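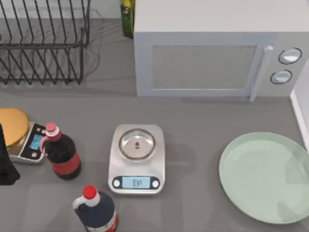
Simulated kitchen scale reads nonzero with an empty bowl, and the arm aborts the pour

Posted in: Simulation / Contacts and sensors
Status: open

gglowacki_sim

I have a counter task in simulation where the arm picks up a bottle, pours into a steel bowl on a kitchen scale, and stops at a target weight. The controller reads the scale through a virtual force sensor under the weighing platform. Before each episode the sensor is tared with the bowl in place, then a safety check runs. If the reading drifts past a threshold before the bottle is lifted, the episode is aborted with fault 406 (unexpected load on platform).

The check exists because on the real cell we had a case where the gripper rested on the bowl during taring and the arm then overpoured. I don't want to remove it.

The problem is that 406 now fires with nothing touching the bowl. Out of 1,850 episodes, 1,229 were aborted this way. I replayed a number of the bad ones and the arm is still in its home pose when the fault comes. The bowl and the scale don't visibly move.

Setup:

Physics step 2 ms, sensor sampled every step
Bowl is a single mesh with convex decomposition, 12 hulls
Scale body is fixed to the counter, platform is a separate body on a stiff slide joint
Bottles, plate and the second scale are free bodies placed at reset
Microwave and dish rack are static
Gripper model is the Shibata two-finger, controller is Trarent, stock settings

Things I have tried: a longer wait before tare (no change), higher joint damping on the platform (the reading is smoother but still drifts), and swapping the bowl for a plain cylinder of the same mass. With the cylinder the fault never occurs. I can't ship the cylinder because the grasp tests need the rim.

Is this the bowl mesh, or is the tare being taken wrong?

Genowefa Głowacki

bandby_user

Had something like this in Bandby. Turn the threshold up until it stops. Sim sensors are noisy and you will be chasing it forever otherwise.

tmk_contacts

Please don't raise the threshold first. It hides the exact condition the check was written for, and a light gripper contact would end up inside the band.

Your cylinder result points at the bowl collision geometry. A convex decomposition of a thin shallow bowl normally gives you a base made of several hulls that don't lie in one plane. The bowl then stands on two or three small contact points, and the solver keeps swapping between them. Total vertical force should still average out to the weight of the bowl, but two things can spoil that:

1. The hulls overlap the platform at reset. The solver pushes them apart over many steps, and during that time the sensor reads high. If you tare inside that period, the later reading is off by the difference.

2. One hull reaches past the platform and touches the fixed scale body. Part of the weight then goes into the body and never gets to the sensor. As the bowl creeps, the split changes and the reading drifts. Damping on the slide joint will smooth this and will not remove it, which matches what you describe.

I would bet on the second. To check, dump the contact pairs for the bowl at tare and again at the fault. The only body in the list should be the platform. If the scale housing is there too, you have found it.

To fix it, replace the decomposition with a hand-built shape: a thin disc for the base, slightly smaller than the flat part of the visual mesh, and a ring of short boxes for the wall and rim. Keep the visual mesh as it is. Grasping only needs the rim boxes to be in the right place. Then place the bowl 0.5 mm above the platform at reset and let it drop.

Also change the tare. A fixed wait tells you nothing about whether the load has settled. Take a window of samples and accept the tare only when the spread within the window and the bowl velocity are both under a limit. If that is not reached within a timeout, raise a separate fault, so that "never settled" and "something is pressing on it" don't share a code.

gglowacki_sim

Contact dump done. Two of the hulls at the edge of the base were touching the scale housing in every aborted episode I looked at. In the clean episodes there was no housing contact at tare. The bowl position is randomized by a few millimeters at reset, so that would account for some episodes passing.

I have built the disc and ring version. No 406 so far, but I have only run a short batch. The settled-tare change is in as well, under its own fault code.

rn_gistmont

One addition for anyone who copies this. We use a similar check in Gistmont, and the contact filter between bowl and housing had been switched off by somebody to "fix" the drift. The reading was clean after that, and the bowl could sink into the housing with no warning when the gripper pushed down on it off center. Leave that pair enabled. If the collision shape is right there is no contact in normal use, and if there is one you want it in the log.

Also check the real scale for the same thing. A bowl that overhangs the platform and rubs on the case gives a low reading on hardware too, and the pour then runs long. We log the reading with a known test weight in the bowl at the start of every run.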